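# Two-arm box sorting: bench procedure for new club members

Maintained by Olaia Prieto. Arm configuration notes by Shahla Heydari. Last edited in May, after the Candside round.

This page covers the sorting task from power-up to a saved run. It assumes you have done the e-stop check-out and can log in to the bench computer. Wiring and firmware are covered in the Garnance build notes.

## Before you start

You need:

- the bench computer, with the `millet` control package on the current branch
- both leader handles, plugged in and showing in the device list
- the cereal boxes from the task bin
- a second club member within reach of the stop button

Clear any tools off the tabletop. Check that the cables on both arms can follow the full swing of the shoulder without catching on a rail.

## Step 1: Home the arms

Start the left arm first, then the right. Run:

```
millet home --arm left
millet home --arm right
```

Each arm should settle in its rest pose with the gripper open. If an arm stops short, do not push it by hand. Run `millet clear` and home it again. Two failed attempts in a row mean the joint offsets are stale and you should go to the calibration page before doing anything else.

## Step 2: Set the speed limit

The default limit is 400 mm/s, which is too fast for light boxes on a bare tabletop. New operators use 200:

```
millet limit --linear 200
```

The limit applies to both arms and resets at every restart. Check it again after any stop.

## Step 3: Lay out the boxes

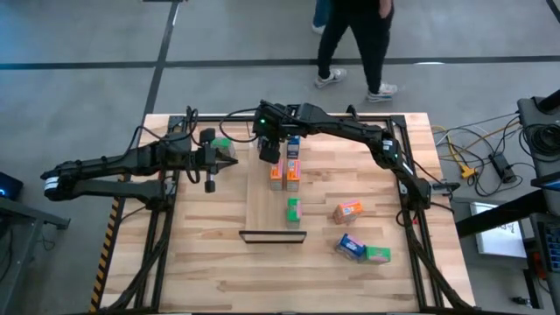 Layout matters more to the result than most people expect in their first week. The policy was trained on mixed starts, so a tidy row at the beginning of every run gives it very little to learn from. Vary the orientation and the spacing. Leave some boxes standing and tip at least one over, as with the orange box lying on its side on the open wood to the right of the board. Place a few in contact with each other, like the blue and green pair further down, and leave others clear on all sides. Keep everything inside the aluminum frame.

Two limits apply:

1. A box must be reachable by at least one arm from its rest pose. The `millet reach` overlay shows the covered area for each arm.
2. No box may start under a closed gripper. The fingers will knock it over on the first open command and the run is lost.

## Step 4: Check the wrist view

Open the camera panel and move the arm slowly over the boxes. You are looking for three things: focus, exposure and finger position. The printing on the nearest boxes should be readable at normal approach height. If the whole picture is soft, wipe the lens before touching the focus ring.

The fingers should be in view during the approach. Shahla's rule is that you should be able to judge the gap between the tips without looking up at the table. If you cannot, the camera bracket has probably slipped. Loosen the two screws, square the bracket against the wrist plate and tighten again.
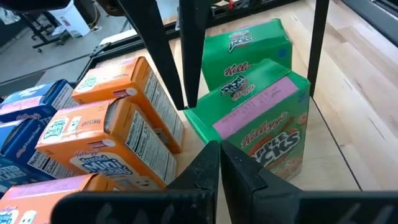 *Wrist camera view with orange and blue boxes to the left, green to the right, and the gripper tips along the bottom.*

Glare is the usual problem on glossy cartons. Lower the exposure one step at a time and recheck the dark colors after each change. Blue panels lose their detail first.

## Step 5: Record a run

```
millet record --task sort_color --operator <initials>
```

Wait for the tone, then begin. Work by color, one box at a time:

- Approach from above with the gripper open wider than the box.
- Close until the fingers touch, then add one click of grip – more than that dents the carton.
- Lift clear of the neighboring boxes before moving sideways.
- Lower until the box touches the table, then open. Do not drop it.

Use the arm closest to the box. If a box has to cross the middle, set it down and pick it up with the other arm. Handovers in the air are a separate task with its own label and should not be mixed in here.

A dropped box does not end the run. Pick it up and continue, as recoveries are useful data. End the run only if a box leaves the frame, the arms touch each other, or someone presses stop.

## Step 6: Label and save

Give the run a result: `clean`, `recovered` or `failed`. Add a note if you changed the exposure or moved a bracket. Runs without a label are skipped by the nightly Grarnano upload and stay on the local disk until somebody sorts them out.

Before you leave, home both arms, switch off the right and then the left, and return the boxes to the bin. Crushed cartons go in the recycling. Write the replacement color on the supply sheet.

## Known issues

- The left gripper sometimes reports closed when it is open. Cycle it once before recording.
- `millet limit` accepts values above the default without a warning. Fix pending.
- The reach overlay is drawn for standing boxes and is slightly generous for ones lying flat.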